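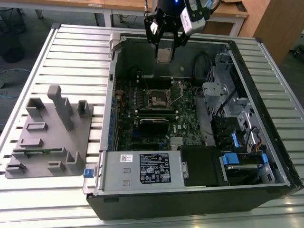 Who Calls the Show? All About Stage Managers

Have you ever been to a play or a circus or a ballet and wondered how everybody knew when to do everything? The lights go down just as the music starts. A door slams, and you hear the bang at the very same second. Somebody shouts "Look, the moon!" and there is the moon, right where a plain dark sky was a moment ago. It can feel like magic, and I would never want to spoil that feeling for you, but I do think the real answer is just as exciting, and it has to do with a person you probably didn't see at all.

That person is called the stage manager, and I was one for a good many years, so you will have to forgive me if I go on a bit. I love this job!

What is a stage manager?

A stage manager is the person who keeps a show running the way it was planned. The director is the one who decides, during rehearsals, how the show should look and sound and feel. Then opening night comes, and after that the director very often goes off to work on some other show, in some other town. The stage manager stays. From then on, night after night, it is the stage manager's job to look after the show and keep it the same show that everybody worked so hard to make.

You might think of the way you look after a friend's pet while the family is away. The pet isn't yours, but you know what it eats and when it sleeps and which blanket it likes, and you do everything just so.

The big book

Every stage manager has a book, and most of us are terribly fussy about it. It is called the prompt book (some people call it "the bible," and in a ballet company you may hear other names too). It usually starts out as a plain ring binder. Inside is the whole script, one page at a time, with lots of empty space at the sides for writing.

Into that empty space goes everything. Where does the king walk when he says his first line? It's in the book. Which hand is the letter in? In the book. Does the baker come in through the left door or the right one? You can guess. All of this is written in pencil, with a good eraser close by, for the simple reason that directors change their minds. They change their minds a lot. I once erased the same little arrow so many times that I wore a hole in the page and had to stick a patch over it.

Stage managers use short ways of writing so they can keep up. "X" means "crosses," or walks across the stage. "DS" is downstage, the part nearest to the audience, and "US" is upstage, the part farthest away. Those words come from long ago, when many stages were built on a slope so that people in the audience could see better. If you walked toward the back you really were walking up a hill!

Left and right can be a puzzle too. Stage left is on the left side of an actor who is looking out at the audience. If you are sitting in a seat looking at the actor, stage left is on your right. It takes a little while to get used to, and I still sometimes have to turn myself around in my chair.

What is a cue?

Now we come to the part I like best. A cue is a signal for something to happen. It might be a light getting brighter, a thunderclap, a curtain going up, or a whole piece of scenery sliding off into the dark. A small play could have only a few cues. A big musical can have hundreds.

The show I remember best was a circus story called Sirkero, which we took on tour with a company named Burketti. It had over 100 cues, and it felt to me as if most of them came in the part with the runaway balloon.

Every cue has a name. Light cues and sound cues get a number or a letter, so that nobody mixes them up. The stage manager sits at a desk with the book open, wearing a headset, which is a set of headphones with a little microphone. The people who run the lights and the sound and the curtain wear headsets too. When a cue is getting close, the stage manager says something like this:

"Standby, lights 6."

The person at the light board answers, "Lights," or "Standing by," which means I heard you and my finger is ready. Everybody waits. The actor on stage is talking and talking, and she reaches the word that has been marked in the book, and the stage manager says:

"Lights 6, go."

And on the word "go," it happens. Only on the word "go." It is such a powerful word in a theater that crew people are very careful about saying it on the headset at any other time. If you want to ask whether you may run to the bathroom, you had better find another way to put it. In our company we used to spell it out, "G-O," as though it were a rude word.

This is what people mean when they talk about "calling the show."

What the rest of the day is like

Calling the show is only one piece of the day. A stage manager is usually at the theater long before the audience. There is a list of things to check, and it is a long list. Is the floor swept? Dancers and acrobats in particular need a clean floor, and even a tiny screw could hurt a bare foot. Are all the props on the prop table? Props are the things actors carry and use, such as cups and swords and umbrellas. A prop table is often covered in paper, with an outline drawn for every object and its name written inside, so that an empty outline shows you right away that the teapot is missing.

Then the actors come in and write their initials on the sign-in sheet. At half an hour before the show the stage manager goes around to the dressing rooms, or speaks over a loudspeaker, and says, "Half hour, please." Everybody calls back, "Thank you, half hour!" They say thank you so that the stage manager knows they heard. After that come fifteen minutes, and five minutes, and then "Places, please," which means it is time to stand wherever you need to be when the show begins. I can still feel my stomach flip when I hear somebody say "places."

When the show is over and you are on your way home in the car, the stage manager is writing a report. It says how long each act ran, and what went well, and what needs mending. One of mine, from 7/20/16, says only that the second act ran a little long and that the bear's left ear had come loose again. That bear! We sewed that ear on more times than I care to remember.

When things go wrong

Things do go wrong, I'm afraid. A zipper sticks. An actor forgets a line. A door that has opened beautifully all week decides not to. Most of the time the audience never notices, and part of the reason is that somebody at a desk is staying calm and thinking about what comes next.

Let me tell you about Matúš Vondráček. He was the stage manager who taught me when I was just starting out, and he had the quietest voice on a headset you ever heard. We were playing in a town called Bredbridge, in June, in a lovely old theater with a leaky roof, and in the middle of a show the music stopped. It just stopped. There were two jugglers on stage with all their clubs in the air and not a sound in the building.

I would have yelped. Matúš said, very softly, "Sound, take your time. Lights, we will stay as we are. Fülöp, please clap." Fülöp was the man who pulled the curtain, and he stood in the wings (those are the hidden spaces at the sides of the stage) and began to clap, slow and steady. The jugglers heard him and started juggling to the clapping. Then the audience joined in, row after row of them, until the whole place was keeping time. By and by the music came back. A lady told me afterward that the clapping was her favorite part, and could she ask whose idea it was?

Does a stage manager need to know how to act?

No, though it does help to like actors! It helps to be tidy, or at least to be tidy about your book. (You should see my kitchen.) Many stage managers can read music, and that is a great help in a ballet or an opera, where the cues come on certain notes and not on words. It is good to be kind as well. People in a show get nervous and tired, and now and then a bit cross, and the stage manager is the one they come to.

Some stage managers work in small theaters where they also sweep the floor and make the thunder. Some work in enormous halls with 3000 seats and a team of assistants. The job is the same in the middle of it: you watch, you listen, and you say "go" at the right time.

Try it yourself

You can call a show at home, and you don't need a headset. You will want a short story or poem, a pencil, a flashlight, and some people who don't mind being bossed around a little.

Copy the poem onto a sheet of paper and leave plenty of room at the side. Decide where you'd like things to happen. Maybe the flashlight comes on at the word "star," and somebody taps a spoon on a glass at the word "bell." Circle those words and write the cues next to them, like this:

Lights 1: flashlight on
Sound A: spoon on glass
Lights 2: flashlight off

Give one person the flashlight and another person the spoon, and ask somebody with a nice loud voice to read the poem. You sit where you can see everyone, with your paper in front of you. A line or so before each cue, whisper, "Standby, lights 1." Wait for your helper to whisper back. Then, right on the word, say "Lights 1, go."

The first time through will very likely be a muddle. Somebody will shine the flashlight at the cat. Rub out whatever didn't work, move your cues, and run it again from the top ("from the top" means from the beginning, and you will sound very professional if you say it).

Words to know

Call: to tell everyone on the crew when each cue should happen.
Crew: the people who work on a show but don't perform in it.
Cue: a signal for something to happen.
Prompt book: the stage manager's copy of the script, with every move and cue written in.
Props: things that actors carry or use on stage.
Standby: a warning that a cue is coming soon.
Wings: the spaces at the sides of the stage, where the audience can't see.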